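Can a Robot Put Away Your Sweater?

Picking up a sweater is easy for you. You see it on the bed, you grab it, you fold in the arms and you put it in the drawer. You may be thinking about lunch the whole time. For a robot, the same chore is one of the hardest in the house.

Why are clothes hard?

A cup is always the same shape. If a robot learns what a cup looks like, it can find the cup again tomorrow. A sweater is different every time it lands. One sleeve may be inside out. The neck may be hidden under the back. Engineers call things like this "soft objects." Towels, socks, blankets and bags are soft objects too.

Bed covers make trouble of their own. If the cover has bears and squares printed all over it, the robot has to work out which shapes are part of the picture and which are things it can pick up.

What is a gripper?

A gripper is a robot's hand. Many have only 2 fingers, and they open and close like tongs. Your hand has five fingers and skin that can feel a single thread. Some grippers have soft pads on the inside of the fingers so that cloth does not slip.

How does a robot learn?

One way is to copy people. A person holds a gripper by its handle and does the chore with it. A camera on the gripper records what happens. Then a computer studies the recordings and looks for patterns. One try is not enough. A robot may need over 100 tries at one chore — and then more in a different bedroom, with different clothes and different light from the window.

So can they do chores yet?

Some of them. Robot vacuums clean floors in many homes. In factories, robot arms lift, weld and pack, and they are good at it when each part arrives in the same place. Folding laundry is still being worked on. Some robots can fold a shirt if it is laid out flat first, but they are slow, and a twisted pile can stop them.

Words to know

Gripper: the part of a robot that holds things.
Soft object: something that changes shape when you pick it up.
Training: practice that helps a robot learn a job.

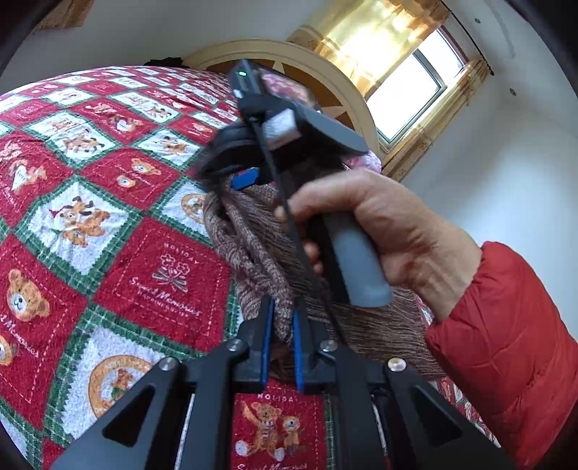

Sunden wrote: My class read this on Friday and we want to know about socks. Does the robot have to find the matching one too, or does it only fold them? My brother can't do the matching part and he is nine.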